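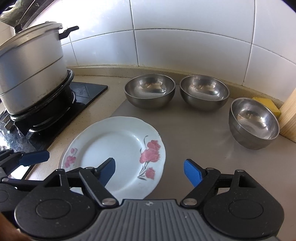

Prirko Tableware Notes
README, release 3

Contents

Prirko is a small reference set on everyday crockery and metalware as it is kept and used in home kitchens. It covers plates, bowls and pots, the surfaces they stand on, and the wear they collect. The text files are maintained by Wedent. Last revised 05/10/2021.

Layout

items.csv – one row per object
surfaces.csv – one row per worktop, mat or tray
wear.csv – marks, chips and scratches, keyed to items.csv
glossary.txt – terms used in the other files

Item fields

item_id: a short code, never reused after a row is withdrawn.
class: plate, bowl, pot, pan, cup, lid or other. A deep dish without a handle is a bowl.
material: entered only where known. Stainless steel is written in full. "Metal" is accepted where the grade or type is uncertain. "Unknown" is preferred to a guess.
finish: inside and outside are recorded separately. Many steel bowls are brushed dull grey on the outside and shiny on the inside, and a single value loses this.
rim: plain, rolled, thick rounded, scalloped or raised. Two values may be given, as with a floral plate that has a wide raised rim and a gently scalloped edge.
decoration: motif, main colour and position. Floral motifs are often uneven, with a large group of blossoms on one side of the rim and a smaller cluster opposite. Enter both, largest first.
state: empty, part full, full or covered.

Surface fields

Worktop and covering have separate rows. A smooth mat laid over a speckled counter takes two rows, linked by parent_id, even if only a strip of the counter is left showing. Sheen is graded from 0 (matt) to 4 (mirror). The grade applies to the surface when clean and dry.

Wear

A small dark spot at the edge of a plate may be a chip or only a mark. Use "chip or mark" until the edge has been checked by touch. Reflections inside a steel bowl are not wear. Dark patches that move when the bowl is turned should be left out. Scratches shorter than 5 mm are not entered.

Sets

Bowls are grouped under one set_id only if the maker or the owner confirms that they belong together. A similar finish is not enough. Nesting sets have one row per bowl, smallest first.

Changes in release 3

The Raju and Lakero lists, formerly separate, have been merged into items.csv. Old codes are kept in the column old_id.
60 duplicate rows were removed in April.
"Silver" is now a colour only and has been cleared from the material column.

Known gaps

Diameters are missing for most of the Lakero rows. Glassware is thinly covered – tumblers in particular – and there is no cutlery. Plate undersides were not recorded before release 3, so maker's stamps are absent from the older rows.

Corrections

Send the item_id, the field and the proposed value, one correction per line. Changes to class or material need a note on how the new value was established.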